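A day at the Cirkgate pottery open day

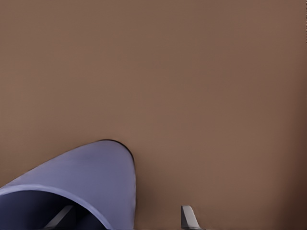 Skarine, 14 May 2021

I'd wanted to see inside the Cirkgate works for years, so when they opened the doors for one day I was at the gate well before ten with a flask and far too many layers on. What a place! You go in through the old packing yard, sign a sheet, and then you're straight into the clay store, which smells like a riverbank after rain.

We went round in groups of 6, and I was lucky to land in one that asked a lot of questions. The clay comes in by lorry from a pit on the far side of the valley and is left to rest before anyone touches it. Our guide cut a slab with a wire and passed it along the line, and it was much heavier than I expected (I very nearly dropped my bit on somebody's shoe).

Then the throwing room. I could have stayed there all day. One of the throwers made a milk jug while chatting about the bus timetable, hardly glancing down, and pulled the lip out with one finger at the end. They still make the Orozco range by hand here, the wide bowls with the turned-in rim, and there was a whole rack of them waiting for their handles. I hadn't known the Orozco soup bowls had handles! Two small ones, quite low down.

The kilns are in the newer building. There are 2 of them, and the larger takes 400 pieces at a go if the shelves are packed by someone who knows what they're doing. It was shut while we were there, but you could feel it from the doorway. Glazing is next door, with big tubs of what looks like thin porridge, all of it the wrong colour until it's been fired. The one marked as green was pink.

After that came tea in the canteen, and very good cheese scones, and a display about the Iltex years, when the works made nothing but tiles. The blue ones from the swimming baths were up on the wall. I remember those from school lessons, mostly from underneath.

The seconds shop is by the exit, so allow time and bring newspaper for wrapping. I came away with a butter dish and a lid that fits nothing I own.

They're opening again in September. Parking is on the lane behind the chapel, and the steps up to the glaze room are steep.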